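Search tickets Go

Last updated: Thursday, 16:40

Ticket: Stock list stops short when imported into Paltton
Raised by: Washington Miranda, Skeltgate office
Picked up by: Hauke Hellwig
Status: Solved, left open for one more check

Washington wrote:

Good morning, and thank you in advance to whoever gets this one. We keep our stock list in Plutero and once a month I export it and load it into Paltton so the Sales folder has fresh figures. It has always gone through without a murmur. In January's list there are 1,392 lines, and Paltton tells me very cheerfully that the import is complete, but when I open the folder there are only 975 lines in it. I've tried it twice before tea and once after, with the same number each time. I did wonder about the size of the file, but the help page says the limit is 3,000 lines, so we ought to be well inside it.

Hauke replied:

Hello Washington, and what a lovely clear report, thank you. You're quite right about the limit, so we can put that to one side. Could you open the export in a plain text editor (please not a spreadsheet, as it tidies things up and hides what we want to see) and send me line 976 and the one just after it?

Washington wrote:

Both attached, and I think I can see what you were after!
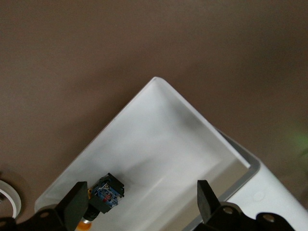 The item names have been changed in Plutero. We used to keep them short, and over the winter we all agreed to write them out properly so that people could find things. What used to be plain "Tray" is now "Tray, white plastic, rounded corners", which does describe the thing very well, but it has two commas in it and no quotation marks round it. The next line is just as bad. Would that be enough to upset Paltton?

Hauke replied:

It would indeed. Each comma starts a new column, so the quantity ends up where the supplier should be, and this version of Paltton gives up at the first line like that and still says "complete" – I've passed that on, as it really should complain. In Plutero, go to Export, then Options, and tick "Put quotes round text". Save it as your default while you're there. Then empty the folder before you load the new file, or you'll have 975 lines twice over.
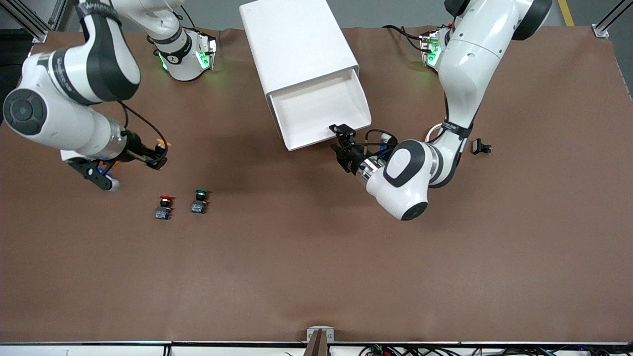 White cabinet with its drawer tray open; push-button switches, red cap and green cap.

Washington wrote:

All 1,392 lines are in, hooray! There were 32 with an odd letter in the supplier column, but those were old typing mistakes of ours and I've put them right by hand. Could you keep the ticket open until I've done the next export? I'd feel happier.

Hauke replied:

Of course – I'll leave it open, and just add a line here when you've run it.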